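Beta Readers Wanted for a New Medical Mystery

Perlow Books is looking for people who love a good hospital thriller and don't mind reading one before it's quite finished. Our autumn title is Clallico, the second novel by Si-woo Maeng, and it follows a night-shift pathologist in the small harbor town of Grokitley who begins to suspect that three of her old cases were signed off a little too quickly. (If you read the first book, yes, the sister is back!)

You don't need to be a doctor or a nurse, though we'd be delighted to hear from a few of both. Mostly we want patient, curious readers who finish what they start and can tell us where they got bored, where they got lost, and who they thought did it by the halfway point.

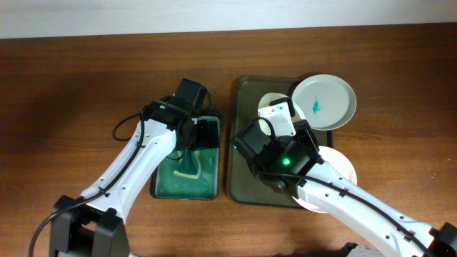 The manuscript will come to you in three parts during October, by email or on paper, whichever is kinder to your eyes. After each part we'll send a short set of questions, and at the end we'd love a letter of up to 2000 words, as frank as you like. Si-woo reads every one of them, usually with a pot of tea and a pencil.

We have room for 200 readers. Everyone who sends in a letter gets a signed hardcover and a thank-you in the back of the book. We can't offer a fee, I'm afraid.

To apply, write to Han-gyeol Joo at Perlow Books, P.O. Box 2666, Grokitley, and tell us the last mystery you stayed up too late with and why. Please get your note to us by Wed 3 September.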